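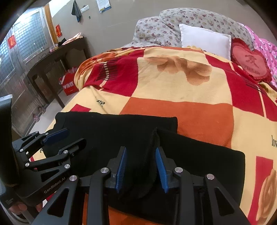
A dark garment on a checked blanket printed with roses. Folding on the bed is the first step in the Rornholm scheme.

Residents of Rornholm are being asked to fold their way to a tidier home, under a council-backed scheme that has cost 1,675 pounds so far and has yet to show much for it.

The Nanalora Tidy Bedroom course, which began in January, has signed up 213 households. Each gets a printed booklet and a place at two evening sessions at the Vorkmont Centre, where they learn to fold trousers, jumpers and bedding into what the booklet calls "resting shapes".

The method starts on the bed. Clothes are laid flat on top of the blanket, smoothed from the middle and folded along a single crease before being put away upright in a drawer. The booklet spends four pages on trousers alone.

Organisers say a folded wardrobe takes up less room and saves time in the mornings. Asked how much time, they could not give a figure. No survey was done before the course began, so there is nothing to compare the results with.

Pallavi Shakya, who runs the sessions, said the benefits were plain to anyone who had tried it.

"People come back and tell me they can find things," she said. "I don't need a chart for that. You open the drawer and there are your black trousers, where you left them."

She accepted that a few households had dropped out after the first evening, but would not say how many. "Some people like a pile," she said.

Councillor Chauhan, who voted against the funding, said he had read the booklet twice and was still unsure what it offered that a parent or grandparent could not.

"It is folding," he said. "I have nothing against folding. But we have a library roof that leaks, and we are paying to print drawings of a jumper."

The booklet also makes some larger claims. One page says that a made bed with folded clothes on it "prepares the mind for rest", though it does not say where the idea comes from – or what to do with the clothes when you want to get in. Ms Shakya said the wording would be looked at before the next print run.

The council said it would decide whether to pay for a second course once feedback forms had been returned. The forms ask whether people enjoyed the sessions. They do not ask whether anyone is still folding.

Published 14/03/2019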